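9 March 2026
Bench notes, small-item bins — condition check and repaint

Took up the bins again after the February clear-out. The front bin is the worst. Its floor is scuffed and scratched all over, but that is surface wear and I am leaving it. The far wall is another matter: the white panel has chipped and is peeling, and the lower part is worn through to dark grey in a broad patch. There is also a thin dark line running down it, left of centre. Could be a crack or could be a mark. To be checked with a fingernail once the contents are out.

Side walls are painted grey and can wait.

Plan for the white panel:
Scrape loose paint, lower part first.
Key with 200 grit, wipe down, leave overnight.
2 coats of the Rinurum white, 4 hours between coats.
No masking on the floor side, a drip there will not matter.

Eftychia Kourkoulas would sooner replace the panel with a sheet cut by Nikolaidis. Quote requested. If the line proves to be a crack I agree with her and the scraping is wasted effort, so check that before anything else.

Contents. Same mixed household set as before: the small blue block, the black oval thing with the ridged face, the clear plastic container with the white label or insert, the purple piece with the two long arms, the knotted net in cream and olive. The net should go in a separate tray while the panel is being scraped, as flakes will lodge in it and they are tedious to pick out. Everything else can be wiped.

The Draleck filler is past its date and has gone hard at the neck. Reordered through Stomeder, two tubes. Until it arrives the deeper chips stay as they are — paint over them will only lift again.

Still open: whether the lower part of the panel wants a sacrificial strip. The wear is heaviest there and fresh paint will go the same way. Offcuts are on the rack under the window, none measured yet.
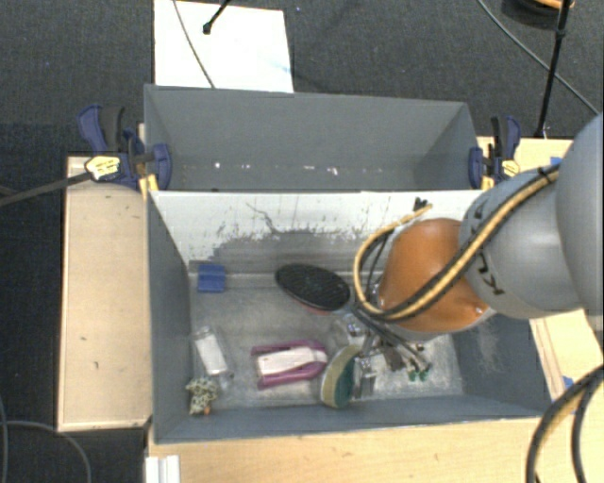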